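Last updated in February

We use cookies to remember you and to see which posts get read. Keep browsing and we'll take that as a yes.

Posted in February by the one with the thimble

So I finally finished the lap quilt for the veterans' home, and I have a lot to say about it, because apparently I can't sew anything without also talking about it for a week.

If you're new, my guild has a comfort quilt drive every winter. We make lap quilts for the residents at Ketemis, the veterans' home out past the reservoir. They're smaller than a bed quilt, meant to sit across your knees in a wheelchair or a recliner, and there are rules about size, because anything that hangs too low gets caught in the wheels. I learned that one the hard way my first year, when I turned in a gorgeous long thing with a scalloped edge and got it back with a very kind note. It lives on my couch now. The dog loves it.

This year I told myself I'd keep it simple. Rail fence, four colors, done by the holidays. Ha! What happened is that I walked into Flonura for a spool of gray thread and came out with two yards of a deep rusty red, a navy with the tiniest cream dot, and a stripe that I'm still a little in love with. Flonura is the fabric shop by the post office, the one with the squeaky door, and they had the winter bolts on the sale table. I did also buy the thread. I want that on the record.

Once I had the red I couldn't do rail fence anymore. It wanted to be stars. So I pulled out my old graph pad and drew up a sawtooth star layout with plain blocks in between, and then I changed my mind about the border, and then I changed it back. By the time I had a plan I was happy with, it was already cold enough to scrape the windshield in the morning and I had cut exactly nothing.

The pattern has 601 pieces. I didn't know that when I started! I only added it up once the top was together and I was feeling smug. If I'd done the math first I would have gone right back to rail fence, so maybe it's good that I'm lazy about math. A lot of those are little triangles in the star points, and I made them the two-at-a-time way, where you draw the diagonal on a square and sew on both sides of the line and then cut. I know people swear by the eight-at-a-time method. I've tried it. Mine come out looking like they've been through something.

My quarter-inch seam was off for the first three stars and I didn't notice until I tried to join them in a row. The points were chopped off like somebody had trimmed them with pinking shears. I sat there with the seam ripper through an entire movie and then half of a second one. Fixing it was just a matter of moving my needle over one click, and after that everything lined up and I felt like a genius for an evening.

Anyway, the basting. I've always hated basting. At home I do it on the dining room floor with masking tape and a lot of bad language, and my knees remind me about it for days. This time I took everything to the guild's open sew and did it standing up at a table like a civilized person, and I'm never going back. I taped the backing down, smoothed out the batting, laid the top over it, and pinned from the middle out. It took me less time than my lunch. Why did I wait so long? I have had a key fob to that building for years.
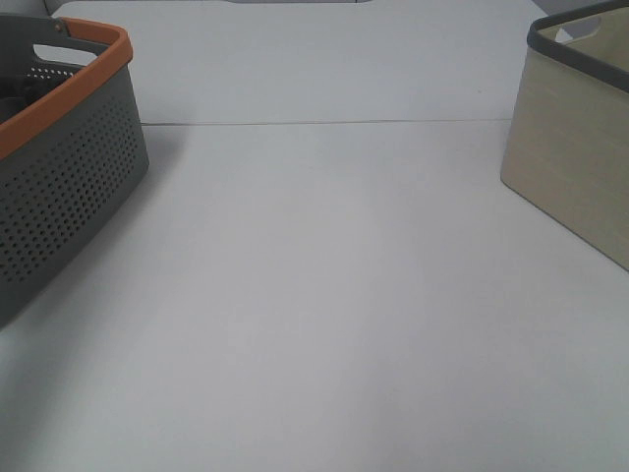
One reader wrote in after my last post to say she'd given up on pins completely and now spray bastes everything, even the big ones, and that her quilts come out flatter for it. She also said I'd never quilt a star without puckers if I kept pinning that far apart, and she may have a point there. Her whole comment is under the January post if you want the details on how she does the backing in two halves. I'm curious, but the smell of the spray gives me a headache, and I have a coffee can full of curved pins that I paid good money for. I did move my pins closer together this time. A fist apart, like my grandmother taught me and like I'd slowly stopped doing.

No puckers! Well, one, on the back, near a corner, and you'd have to be looking for it.

For the quilting itself I went with plain straight lines, on the diagonal, and then outlined the stars. I thought about sending it out to a longarmer and decided that if I was going to put this many triangles in it I wanted to be the one to finish it. My machine did fine. It's a heavy old beast and it complains when I go through the places where all the points meet, but if I slow down and sort of talk to it, it gets over the hump. I went through 11 bobbins. I kept the empties lined up on the windowsill for no reason except that it made me feel productive.

The thread was a new one for me. It's the Bratadura cotton, the fifty weight, in a soft pewter color, and I'd been nervous about it after some mixed reviews in the group. I liked it fine. It did shed a little lint, so I brushed out the bobbin area more often than usual, and it didn't break once. On the red it almost disappears, and on the cream dots it looks like a pencil line. I'd buy it again.

The binding is the stripe, cut on the bias so it does that candy cane thing around the edge. I machine-sewed it to the front and then sat and stitched the back down by hand in the evenings. That's my favorite part of any quilt. It's warm, it's in your lap, you're nearly there, and you can do it with the TV on. I finished the last corner at 3 in the morning one night when I couldn't sleep, and then of course I was wide awake and had to go fold it and unfold it a few times.

The label is muslin with the guild name and the year, and a line saying thank you. I go back and forth on what to write every time. I've seen some beautiful long ones, with poems and everything, and I tried that once and it felt like I was talking too much (imagine). So now I keep it short. My handwriting is terrible with a fabric pen, so I rule the lines in with a blue washout marker first, and I iron freezer paper to the back so the muslin doesn't slide around.

We name our quilts in the guild, which I used to think was silly. This one is called Inthanon, after a mountain in Thailand, because I'd been watching a travel show while I was piecing the last row and the sunrise on it was exactly that rusty red fading into navy. I've never been there. I barely go to the next county. But the name stuck and it's on the label now, in wobbly letters.

The drive as a whole is going really well. Since the guild started doing this we've handed over 1,000 quilts, and the newsletter says the big one went out with the fall batch, so I missed having mine be the lucky number. Fine. I'm not bitter. There was cake for it, and I was there for the cake.

The next delivery is at the end of the month. I'm going along this time to help carry, and I'll admit I'm a little nervous. I always dropped mine in the bin at the guild and went home. A few of the others have told me the residents get to choose their own from the table, and that some of them take a long while over it, feeling the backs and checking the corners. So now I keep thinking about that one pucker. I might go back in and redo it. It's only a few inches.

If you want to make one for the drive, finished size is 40 by 50 at the most, cotton only, washed once before you hand it in, and please no pins left in it (check twice, then run your hands over it, then check again). Tops without quilting are fine too, there are people who'll finish them. Don't worry about matching points. I had to say that to myself a lot.

Next up is a baby quilt for my niece, which I have promised will be simple. Rail fence. I already have the graph pad out.

Want new posts in your inbox? Sign up for the newsletter. You can unsubscribe at any time.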